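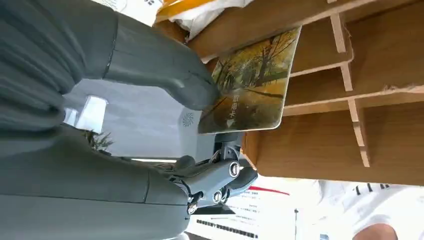
I have a soft spot for dull software, and lately the software I'm fondest of is the bit that decides when a hand should stop squeezing. We spent most of March arguing over it. Our planner, which we call Grurine, is perfectly happy to send a hand to a spot in space and close it, and for a block or a tin that's usually good enough. A card is another matter. Take the one with the autumn forest on it, with a fingertip pressed against its lower edge and wooden cubbies right behind: there's hardly any thickness to work with, the writing runs sideways from where the wrist camera sits, and a small error in the pose leaves you pushing on a shelf. Plenty of teams would reach for a bigger perception model at that point, and I understand the temptation (I've given in to it myself, more than once!), but I think it's the wrong first move.

What I'd like to see first is a decent replay tool. Ours is called Osa, and it does something very modest — it lines up the camera view, the joint positions and the planner's intentions on one timeline, and lets you drag back and forth through them.

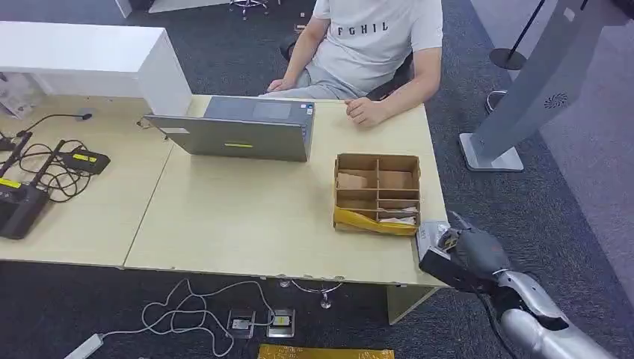 Before we had it, a failed grasp meant 30 minutes of reading logs and a fair bit of guessing, and everybody came away with a favourite theory. Now we mostly agree within 2 minutes, and often the culprit is something humble, like a stale transform or a controller running at 60 hertz when the planner had assumed otherwise.

I know tooling is hard to get excited over, and harder still to put in a funding request. The Dellon library we use for control gets all the attention at demos, and fair enough, it's lovely work. Still, if a new lab asked me where to put its first few months, I'd tell them to build the viewer, colour the timelines so tired people can read them, and leave the clever grasping until they can see what the plain kind is doing.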